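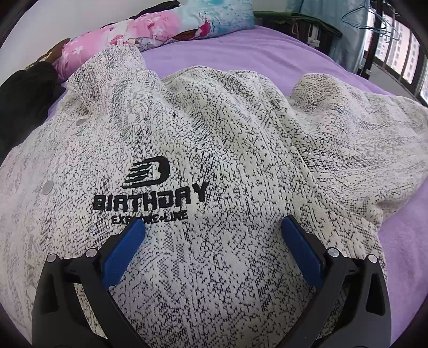 Strick gehöre nicht auf den Bügel, lautet eine Zuschrift zur letzten Fassung dieser Seite, und wer Schulternähte ausleiern lasse, brauche über Faltmaße nicht zu reden. Der Hinweis ist übernommen. Hängende Lagerung ist in der Galerie Justden für Maschenware nicht mehr vorgesehen.

## Galerie Justden: Strick, gesprenkelt

Strickteil, cremeweiß mit dichter schwarzer Sprenkelung, auf hellviolettem Bettüberwurf. Stickerei in Schwarz: Emblem, darunter der Schriftzug »BIRTHDAY« und eine kleinere Zeile.

**Ablage.** Vor dem Falten wird das Teil vollständig ausgebreitet. Falten im Schulterbereich mit der flachen Hand nach außen streichen, nicht am Saum ziehen. Ärmel einzeln auslegen und erst danach einschlagen.

**Verschlüsse.** Runde Knöpfe oder Druckknöpfe vor dem Falten schließen. Offene Leisten verschieben sich im Stapel, die Kante wird wellig.

**Stickerei.** Gestickte Flächen sind steifer als der Grund. Eine Faltlinie quer durch die Schrift bleibt nach längerer Lagerung sichtbar. Die Linie deshalb oberhalb oder unterhalb des Motivs legen. Gebügelt wird von links, mit Tuch, ohne Druck auf die Fäden.

**Muster.** Bei gesprenkelter Ware sind Zugstellen und kleine Pillingknoten schwer zu erkennen. Kontrolle bei Seitenlicht, Ärmelunterseite und Kragenansatz zuerst.

### Lagerdaten

- Box: Imetti, flach, mit Deckel
- Einlage: Seidenpapier, ungefärbt, 3 Bogen je Teil
- Stapelhöhe: höchstens 5 Teile
- Listenplatz: 116 von 200
- Etikett: Dirkton, beschriftet mit Bleistift, an der Box befestigt, nicht am Teil

Kragen nicht flachdrücken. Ein gerollter Kragen behält seine Form, wenn ein locker gedrehter Bogen Seidenpapier eingelegt wird. Die Boxen von Løken sind dafür zu niedrig und werden nur noch für Schals verwendet.

Die Liste wird im Juli neu durchgesehen. Teile mit gezogenen Fäden gehen vorher in die Ausbesserung, der Listenplatz bleibt so lange reserviert. Faltmaße für grobe Maschen und Zopfmuster sind noch nicht eingetragen.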